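Robot Learning Lab, Unit 3: Collecting Grasp Examples
Instructor: Maya Geagea. Lab sections: Shadi Awad, Afia Eshun
Revised 08/07/2025

What counts as an example

For this unit, one example is one attempt at a pick. It has a picture of the bin before the arm moves, the grasp pose that was chosen, the joint log, and a label: held or not held. If any of these is missing, leave the attempt out of the set.

Failed picks stay in. A model trained only on good grasps has no way to learn where the bad ones are. Last term's set has 3174 attempts, and the failures turned out to be the part students used most in their error analysis.

Setting up the bin

Blocks go in the bin at mixed angles. Let some lean on a wall and leave others near the front, where the fingers have less room. Do not line them up. Check that the bin is clamped before you start – if it shifts, the camera calibration is off and the attempts after that point can't be used.

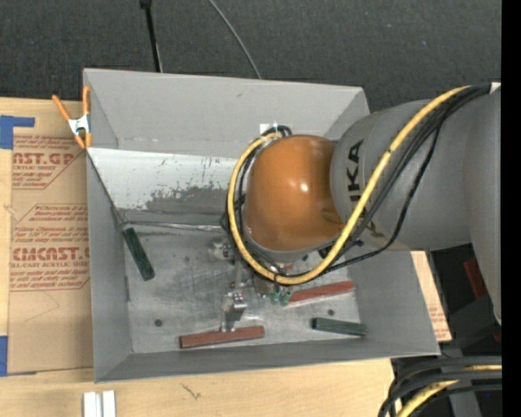 Rearrange the blocks by hand after every two attempts, with the arm paused. Small changes are fine, but at least one block should end up against a wall.

Labeling

Label from the lift, when the gripper has cleared the rim. A block that slips before then is "not held". A block that swings but stays in the fingers is "held". Write a note if you are unsure, and Shadi will go over it with you.

For next time

Read section 2 of the Cardoso notes. Bring three attempts you found hard to label.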